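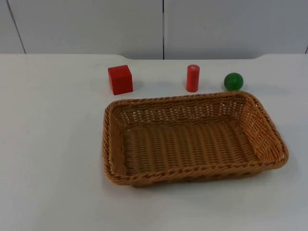 Linesard Interconnector: Frequently Asked Questions

Last updated 18 May 2022

What is the Linesard Interconnector?

It is a planned high-voltage direct current cable between the converter station at Nikell and the substation at Gravelik. Most of the route is under the sea. Once it is running, electricity will be able to flow in either direction, depending on price and need on each side.

How long is the cable?

The full route is 368 kilometers. The land section at the Gravelik end follows the old rail bed for most of its length and then runs under farm roads to the substation.

Who owns the project?

Linesard is a joint company. Nikell Grid holds the larger share and the Gravelik utility holds the rest. Milan Desmet is the project director. Questions about land and access go to Jozef De Haan, who runs the local office.

Does this replace the gas pipeline?

No. The pipeline and the cable are separate projects with separate permits. The pipeline owner has its own public information line, and we can't answer questions about gas supply, storage levels or gas bills.

Why not repair the existing cable?

The existing link was laid in 1952 and carries far less power than either side now uses on a winter evening. It has been repaired many times, and parts for the older joints have to be made to order. It will stay in service until the new cable has passed its tests. After that it will be switched off, and a decision on removing it will be made under a separate permit.

Will my electricity bill go down?

We can't promise that. The cable lets cheaper power move to where it is needed, and over a full year this tends to narrow the price gap between the two markets. What you pay also depends on your supplier, your contract and local taxes. The cost of building the cable is recovered through network charges on both sides, under terms set by the two regulators.

Is the project political?

Both governments had to approve it, so yes, to that extent. The treaty covering the seabed route was signed before the current dispute over transit fees began, and it does not depend on how that dispute ends. We do not take part in the fee talks.

Can one side cut the other off?

Either operator can stop flows in an emergency, such as a fault or a risk of wider blackouts. The operating agreement does not allow a stop for commercial or political reasons. A party that breaks this rule pays compensation for every hour the link is down, and the matter goes to arbitration.

What happens with the permit for the Cha crossing?

The Cha estuary is the one section that does not have final approval. The water authority asked for a second survey of the mud flats, and we sent it the results this spring. A decision is expected in June. If the crossing is refused, the cable will take the northern route, which adds a season of work at sea.

Will there be work near my home?

Households within 200 meters of the land route will get a letter before any digging starts. The letter gives the working hours, the road closures and a phone number that is answered while crews are on site. If you live inside that distance and have moved in recently, please check that the local office has your name.

Does the cable give off a magnetic field?

Yes, as any cable carrying current does. The two conductors are laid side by side, so their fields largely cancel out. The levels above the trench are set out in the environmental report, chapter 3.

Can fishing boats cross the route?

Yes, once the cable is buried. During laying there is a moving safety zone around the ship, and notices go out to harbors ahead of time. Claims for lost gear should be sent in writing with the position and date – photographs help but are not required.

How do I object or comment?

Comments on the Cha crossing are closed. Comments on the land section are still open and can be handed in at the Gravelik office or mailed to the same address. Please put the parcel number on the first page if your comment is about a particular piece of land.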